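**Subject: Re: [tedstead-cells] Staple feeder on the packing cell, tray and safety stop both misbehaving**

Replying to the list because two other sites have now asked me the same thing off-list. The original message is quoted below so it stays with the thread.

> We run the Dranex arm on the leaflet packing cell, one shift, mostly folded inserts. In March it started dropping the staple step. The arm presents the leaflet, the head closes, no staple. After 2 misses the controller should hold and light the beacon. Ours holds, but when the operator opens the gate to look, the head closes once more on its own. It did this twice before we locked the cell off. No injuries.
>
> Is this a wiring fault or the program? The supplier says to replace the whole head, and I would like to know what we are paying for first. Also, does anyone have a bench routine for the stapler that doesn't need the arm?
>
> Kuditbridge site

Taking the safety part first, because it matters more than the missed staples.

A head that closes after the gate is open is not being stopped by the gate. On the older Dranex cells the gate switch tells the controller to hold, and the controller then decides what the head does. If a close command is already in the queue, it can still go through. We had the same fault. Our gate switch was fine, the wiring was fine, and the retry was sitting in the queue from the second miss. Replacing the head would have changed nothing.

What we did:

1. Locked off power and air at the isolator. Do not rely on the hold state for this.
2. Moved the gate contact onto the safety relay so that it cuts the head supply directly.
3. Set the controller to clear the queue on any hold.
4. Tested with a blank leaflet, 30 gate openings, with the head watched from outside the guard.

Step 2 has to be done by someone qualified to sign off the safety circuit. Until it is, please keep the cell locked off. A sign on the gate is not enough.

Now the missed staples. On our cell this was a separate fault that only happened to show up in the same weeks. We took the stapling off the arm and did it by hand on a table, with a small ordinary stapler and none of the cell hardware anywhere near it. The point was to learn whether the leaflets or the staples were to blame before we took the head apart.
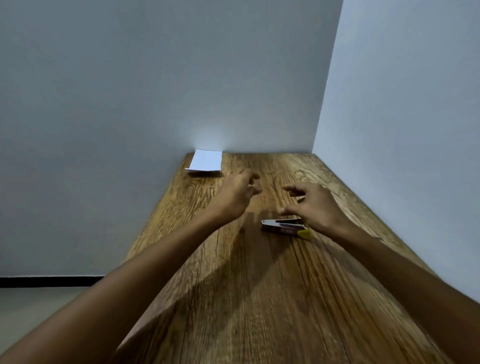
*Bench check by hand, well away from the cell.*

The routine is dull but it gives you an answer. Take staples from the same batch the cell was using and leaflets from the same stack. Staple 200 by hand and put every bad one aside, with a note of what was wrong: no staple, one leg folded, staple sitting proud. If the bad ones are spread through the run, look at the paper and the staples. If you get almost none, the trouble is in the head or in how the arm presents the work.

We got almost none. That sent us back to the head, and the follower spring in the magazine was weak. It would feed properly on a full strip and then stop pushing hard enough when the strip got short. From our log, the misses began with about 38 staples left in the magazine, which the low-staple sensor did not count as low. So the controller saw a loaded head, retried, and put that second close in the queue. The two problems were separate but the first one kept setting off the second.

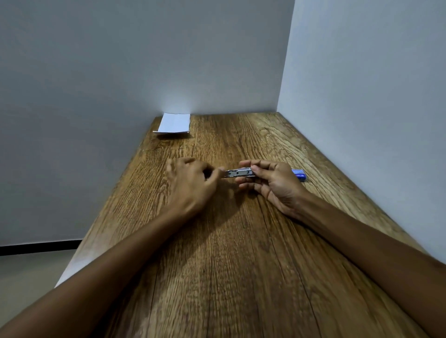 We fitted a new spring and raised the refill point, and left the rest of the head alone. The part came from Hájek and took longer to arrive than it did to fit. If you are ordering, give them the head serial as well as the arm serial. We gave only the arm and got the wrong length the first time.

One more thing on the bench work. Keep your fingers away from the front end when you are checking for a jam, and take the strip out before you look inside. A hand stapler is a lot milder than the head but it will still go into a thumb.

For Kuditbridge: before you spend anything, could you pull the controller log and see whether the extra close has the same job number as the second miss? If it does, you have our fault. If it has a new job number, something else is calling the head, and I would want to see the program before guessing. Either way, leave it locked off.

I can send our relay drawing to anyone who wants it. It is drawn for the older cabinet, so check the terminal numbers against your own.

Tedstead site, packing maintenance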